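A morning of office viewings in Zondville

By Viktória Boros
Friday, February 23, 2018
4 min read

3 shares · 5 comments

Our lease runs out at the end of the summer and the landlord wants the floor back, so we are looking for somewhere new. Kristóf Magyar and I spent a morning in Zondville at the open day the Kelemen building puts on for prospective tenants, and then walked over to see the Bradier block, which had a floor free. These are my notes for the rest of the office, and for anyone else looking in the same part of town.

We took the early train. The walk from the station to Kelemen is short but there is no sidewalk on one side of the road for the last stretch, and the trucks for the builders' yard use it. Kristóf thought this would be a problem in winter. There is a bus, which we did not try.

Kelemen is an old printing works, converted. The front desk is staffed from eight in the morning, and after hours you get in with a key card. Béla Bárány, the building manager, took the group around. He started on the ground floor with the mail room and the bike storage, which is locked and has a drain in the floor. There is one shower. He said a second one is planned but would not give a date.

The units go up in size as you climb. The smallest are on the first floor and would suit a team of three. We were more interested in the third floor, where there are two units next to each other with a door between them that can be opened or blocked off. We have nine people, eight most days, and the two units together would give us one large room, one small one, and a corner for the files. The larger room faces the street. I stood in it for a few minutes with the windows closed and could hear traffic, though not enough to bother me on a phone call. The smaller room faces the yard and gets less light.

Rent at Kelemen includes heat, water, and cleaning of the shared areas. It does not include electricity, which is metered by unit, or internet. You have to use the building's internet supplier for the first year. After that you can bring in your own, but the cabling has to be done by someone on the building's list. Meeting rooms are booked through a web page, and each tenant gets a set number of free hours a month depending on floor area. Unused hours do not carry over. Somebody from a small accounting firm asked if they could be shared with another tenant, and the answer was no.

The lease is for five years with a break at three. Kristóf asked about a shorter one. Mr. Bárány said they have done it for tenants taking one unit, never for two, but that he would ask the owners. We should hear in March.

Coffee was served in the shared kitchen, which is on the second floor and bigger than I expected. It has two refrigerators and a dishwasher that tenants load by rota. I talked there with Syahrul Wibisono, who runs a translation business on the same floor and has been in the building since it opened. He is happy with it on the whole. His complaints were the elevator, which was out for most of a week last fall, and the heating on Mondays, when the rooms take until mid-morning to warm up. He also told me to ask for the deposit terms in writing — his took a long time to agree.
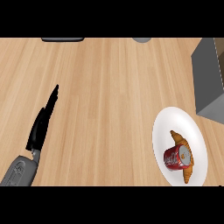

A light wood tabletop with fine, straight grain.

The Bradier block was a shorter visit. It is newer, closer to the station, and costs more per desk. Ville Aaltonen from Ledent, the agents, let us in and left us to look around on our own. The free floor is one open room with a low ceiling and carpet tile that will need replacing near the entrance. No walls can be put up without the owner's consent. There is parking underneath, but only three spaces come with the floor and the rest are let separately. The elevator worked and the restrooms were clean. There is no front desk, so deliveries would come straight up to us.

Both of us preferred Kelemen. The open room at Bradier would be hard for anyone who makes a lot of calls, and we would pay for parking we do not need. Against that, the walk from the station is much better and the lease is simpler.

I have floor plans for both on my desk if you want to see them. Kristóf is going back to Kelemen in March to measure the third-floor units and check the width of the stairs for the big cabinet. If you have questions for Mr. Bárány, send them to Kristóf before he goes.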